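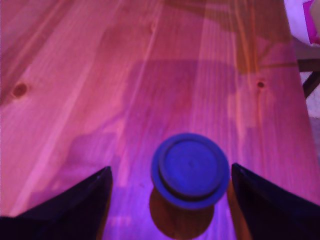

Wrist camera view, jaws open over the blue puck, May

Wrist camera gone pink, jaws either side of the puck

tavero_bench
Hello all. I look after one small arm on a pine table. It picks up a round blue puck, moves it across, puts it down, and does that again until someone stops it. The controller is a Marikar, the camera is the stock one on the wrist, and the picking program is my own. It ran well all winter. Now two things are wrong and I don't know if they are the same thing.

First, the colour. The picture at the top is straight off the wrist camera. The table is plain pale pine and should look it.

Second, the jaws close with the puck a bit to one side, so one finger touches first and shoves it before the other gets there. Out of 200 picks last night it dropped 11. It used to drop none.

I have restarted everything and wiped the lens. What next?

gserrano
What is your white balance set to? If it's on auto, that much pink usually means it has settled on something daft and stayed there. Put it on manual, hold a sheet of white paper under the camera, set it from that and save. On the older Marikar units you have to save twice, once on the camera page and once on the main page, or it forgets at power off.

Gonçalo Serrano
Gamau workshop

pellet
I don't think it's white balance. Look at how uneven it is. The left side is bright pink and the right side goes orange. A wrong balance would shift the whole picture the same way. I'd say you have coloured light coming in from somewhere, or the filter in front of the sensor has gone. Do you have grow lights or one of those LED strips in the room?

tavero_bench
No grow lights. There is an LED strip on the shelf but it's set to white. White balance is on auto, yes.

gserrano
It can be both. Uneven light plus a bad balance gives you exactly that. Switch the strip off, do the paper, then post what you get. It's a five minute job and costs nothing.

pellet
Fair enough, but if the filter has come loose he can do the paper trick all day and it will drift again as soon as the sun comes round. I've had two go like that.

oldcastings
Leave the colour for now. It's the dropping that matters. How does your program find the puck? If it looks for blue, then the colour is your problem, as the puck is going purple in that picture and the edge of it will be hard to pick out. There's also a brownish patch on the wood just below the puck. If your program is taking in part of that, the middle it works out will be too low.

tavero_bench
It looks for blue, yes, then takes the middle of the blob. I hadn't thought about the shadow. But the error is side to side and the patch is underneath.

oldcastings
Then it's likely mechanical. Take the fingers off and clean the slides. On the Terix gripper the left jaw picks up grit and starts late. Open and close it with nothing in it and watch the tips against a pencil line on the table. They should reach the line together.

gserrano
Agree with checking the jaws. I don't agree with leaving the colour. Fix the light first or you won't be able to trust any test you do afterwards.

oldcastings
The pencil line test doesn't use the camera at all, so the light makes no odds.

gserrano
True, for that one test.

pellet
Picture is a bit soft as well. The grain is only sharp across the middle and the fingers are blurred. Fingers that close to a fixed lens will always be blurred, so I wouldn't chase that, but check the lens ring hasn't turned. A dab of paint across the ring and the body will show you if it moves.

tavero_bench
Right, did some of it this evening.

Jaws: oldcastings was on to something. The left one was late to the line by nearly 3 mm. I took both fingers off, brushed out the slides, put a smear of the light grease on and refitted them. They now meet on the line.

Colour: strip off, camera on manual, set from white paper, saved twice. Better, still a touch pink on the left — so pellet may be right about the filter. I've ordered a spare camera.

Ran 200 picks after that and it dropped 3.

oldcastings
Three is still three. What did the puck do on those?

tavero_bench
Pushed forwards, away from the gripper. Not sideways any more.

oldcastings
That could be your brown patch, then. Narrow the blue range and try again.

pellet
Or wait for the new camera before touching the numbers, else you'll be setting them twice.

gserrano
I'd do it now. Write the old values down first and keep them by the controller.

tavero_bench
Will narrow it tomorrow and leave it on for 1000 picks. Old values are on a bit of tape on the lid.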